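Clemetti Brings Woven Storage and Pale Wood Tables to Its Lellbridge Showroom

LELLBRIDGE, May – Clemetti, the home furnishings workshop and store, is opening a new room at its Lellbridge showroom this month, and it's all about the small stuff: keys, mail, napkins, chargers, the odd mitten. The room is called the Ditia Room, after the new line of tables and woven baskets that fills it, and visitors are welcome to come in, pull up a chair and try everything out.

The line pairs pale wood tabletops with rectangular baskets in quiet, earthy colors. The baskets come in 6 sizes, from one that holds a stack of coasters up to one big enough for a couple of winter blankets, and they're made to sit out in the open on a table or shelf.

"We kept hearing from people who loved their table but never got to see it," said Mwajuma Mollel, who leads design at Clemetti. "Everything in the house lands there by dinnertime. So we started with the table and asked what could live on it all day and still leave room for a plate and a cup of tea. A basket was the answer we kept coming back to, and we had so much fun getting there!"

Mollel and basket designer Adel Farouk worked on the line for 12 months. Farouk tried a long list of greens before settling on a soft, grayed sage that goes well with light wood and doesn't shout over it. He also spent a good while on the weave itself, which is close and even, with a ribbed feel that people tend to run their fingers over as they walk by. 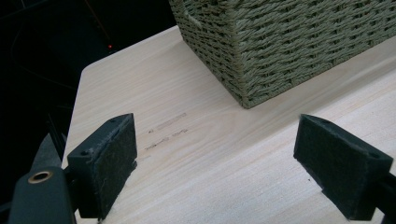
A sage-green woven basket on a pale wood tabletop with a rounded corner.

The tables were drawn up by Mounir Filali, who wanted the grain to do most of the talking. Corners are gently rounded – a help in narrow kitchens, and kind to hips and small foreheads. Customers can choose from two table heights, one for dining and one for use beside a sofa or bed.

"I like a table you aren't afraid of," said Filali. "People should write their shopping lists on it, roll out dough on it, do homework on it. We've had the kids of half the staff at these tables and I think the tables look better for it."

The Ditia Room will also host a series of free tidying mornings led by Alby Ashby, who runs the Lellbridge store. Guests bring along the contents of one messy drawer or one crowded tabletop, and Ashby helps them sort it into baskets they can borrow for the morning. Coffee is on the house, along with date cookies from Abdelaziz, the bakery next door. There's no need to buy anything, and the first 100 guests will go home with a small woven coaster.

"The first trial morning was a joy," said Ashby. "One lady tipped out a whole bag of birthday candles and we all ended up swapping cake recipes."

The room opens at 10 a.m. on all regular store days. Tidying mornings begin at 10:30 a.m., and places can be reserved at the front desk. Baskets are sold singly or in sets, and tables are made to order.

Press contact: Rachid Metwally, Clemetti, Lellbridge showroom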